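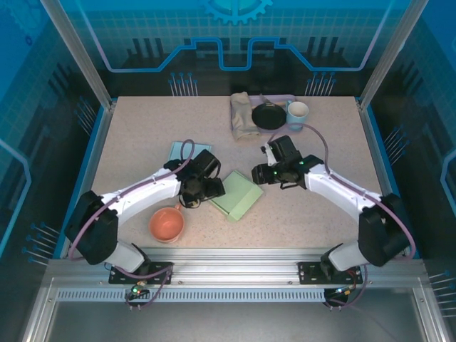
How much clear space does each arm need before it is switched on?
Leave 500 mm in front of the gripper and 100 mm to either side of the shoulder joint, measured with the arm in its parked position.

Support > Orimitz Two-Arm Bench Kit > Set-up guide > Section 4: Grippers and first table task

4.1 Before you start

This section covers fitting the fingers, checking the wrist cameras and running the first table-clearing task. Sections 2 and 3 (rail, mounting plates, power) must be finished first. Allow a full morning if you have not set up an Orimitz kit before.

You will need:
- the 3 mm hex key from the accessory bag
- two pairs of lattice fingers, part 689
- a soft, dry cloth
- household items for the task, such as a mug, a cup, a tray and a folded cloth

CAUTION: Turn off the bench supply at the wall before touching the fingers. The stop button holds the arms still but does not remove power from the wrists.

4.2 Fitting the fingers

1. Park both arms from the Edard control panel and wait for the "Parked" message.
2. Turn off the supply.
3. Slide the first finger on to its carriage with the ribbed pad facing inwards.
4. Fit the screw and tighten it until it stops. Do not use a power driver.
5. Fit the second finger in the same way and check that the two pads face each other squarely.
6. Repeat for the other arm.

Note: The fingers are meant to flex. A finger that springs back to shape after a firm squeeze is fine. Replace any finger with a split in the lattice, and always replace them in pairs.
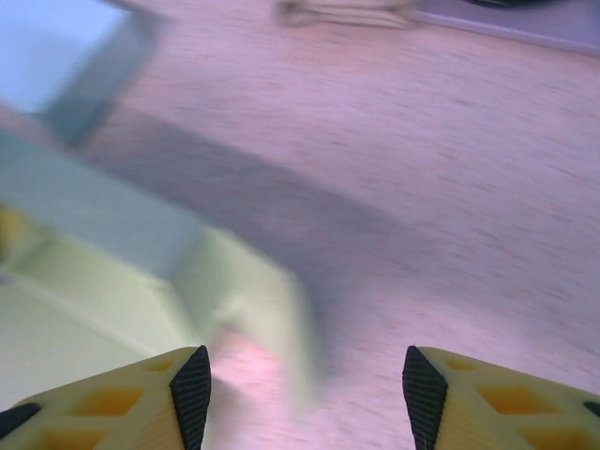

4.3 Checking the wrist cameras

1. Turn the supply back on and open Views in Edard.
2. Choose Left wrist. Both fingertips should show at the bottom of the view. If only one shows, loosen the camera clamp a quarter turn, straighten it and tighten again.
3. Close the gripper from the panel. The tips should meet near the middle.
4. Choose Right wrist and repeat.
5. Press Save view for each arm.

Expect the picture to smear when an arm moves quickly. If it is still soft after the arm has stopped, wipe the lens with the dry cloth. If that does not help, lower the wrist speed to 66 in Settings and try again.

Veronika Somogyi of Diment, who supply the kit in this region, recommends saving the views again each time the fingers are changed. The software keeps the old view until you do, and pick-up points can drift as a result.

4.4 Running the first table task

Use light, rigid items to begin with. Cloths and flattened cartons can be added once the arms are handling a tray or mug reliably.

1. Put the items on the table within reach of both arms. Do not stack them.
2. Turn mugs so that the handle is clear of other items.
3. Close the side panels, if your kit has them.
4. In Edard, choose Tasks, then Table, then Two arms.
5. Set the speed to Slow for the first run.
6. Press Start and keep one hand near the stop button until the run ends.

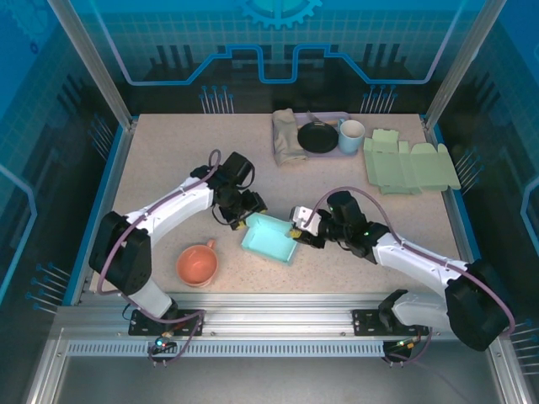

For wide items, both arms should be given the same grip height. Set this under Task, Grip height. A difference between the two sides will tilt the load and may pull it out of the weaker grip.

CAUTION: Do not use glass, full cups, knives or anything hot. Do not reach over the rail during a run, even when the arms appear to have finished.

4.5 If the task stops early

"Grip lost": check the pads for grease or dust and wipe them. Start the task again from step 1.

"Cable limit": the arm cable has been pulled tight. Park the arm, ease some slack back towards the base and refit the clip.

"Arms too close": move the items further apart. This message is common with small items placed in the middle of the table.

If the same message returns after three tries, save the log and send it to the Illés service desk with your kit number. Logs are kept until the next restart, so save before you switch off.

Section 5 deals with recording your own tasks.

Guide text: Noémi Medve | Contact the Illés service desk | © Orimitz | Back to top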